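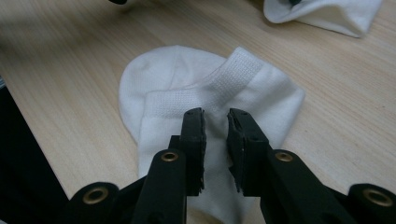 Hand-held gripper over a white sock, pads still open. Second sock farther back on the table.

Home Minutes Data log Parts Contact
Last updated: October

Folding group, minutes of the October meeting

Taken by me (Mylene), typed up the same evening, so please shout if I got your words wrong. Samira Kanaan ran the meeting. We started at 2:10 because the projector in the small room wanted a password and we gave up and used Samira's laptop.

1. Last month's minutes
Fine as they stand. One fix: I wrote that the Farkik table was going back to the store room. It's staying with us until spring.

2. Sock results
This took most of the hour, and I'm glad it did! Quick recap for anyone who missed the last two: we collected 400 demonstrations with the hand-held gripper, all of them single sock folds, toe brought over to cuff. Samira threw out the ones where tracking dropped or the person started over halfway through, and split what was left by where the first pinch lands. That gave us 231 with the pinch near the toe and 209 with the pinch in the middle of the sock, and yes, I added those up during the meeting and said so out loud. Forty of them are in both piles, plus every one she threw out, because some people pinch the middle and then let go and take the toe. Samira will put the overlap in its own column so the next reader doesn't trip on it the way I did.

Then the result itself. The policy trained on toe pinches folds more neatly, but only if the sock starts out flat. With a sock that starts bunched up, the middle-pinch policy did better, and by more than any of us had guessed. Samira thinks it's about how much cloth gets into the pads on the first close – with a middle pinch you get a good fat fold of fabric and it doesn't slide out. I think part of it is simply that our middle-pinch people were slower and more careful. We went back and forth on this for a while and didn't settle it. We can't tell those two stories apart with the data we have.

Agreed: same people do both kinds of pinch next round, in shuffled order. I should have set it up like that the first time, so that one's on me.

3. White socks
I brought up that almost everything so far is white socks on pale wood. Samira wants to keep it that way for one more round so we're only changing one thing. I'd rather get dark socks in now, before we get too fond of our numbers. We met halfway: white for the main set, and a small side set with dark ones that we test on but don't train on.

4. Pads
The Tovar pads are getting rough along the edges. I like the grip they give on ribbed cuffs, but they snag on the mesh part of thin athletic socks, and a snag looks just like a good pinch in the finger-width log until the whole sock comes along for the ride. Samira asked whether that could be fooling the success counter. Could be! I'll watch a batch of the clips by eye and report back. Until then no fresh pads, so we don't mix old and new in one set.

5. Next round
Target is 300 demonstrations. Half will start flat and half bunched, and for the bunched ones we drop the sock from elbow height and leave it however it lands (no tidying, please, I saw you). Training runs go on the Isstead machine again. Mosach export is still slow, but it works if you leave it alone over lunch.

6. Anything else
Samira is drafting the methods section and wants one paragraph from me on how we label the first pinch. I asked for a page. We said a long paragraph.

To do
Samira – overlap column, shuffled order sheet, methods draft
Mylene – watch clips for snags, buy dark socks, labeling paragraph
Both – read through the bunched-start failures before we meet again

Closed at 3:25. Next meeting same room, and I'll get the projector password beforehand.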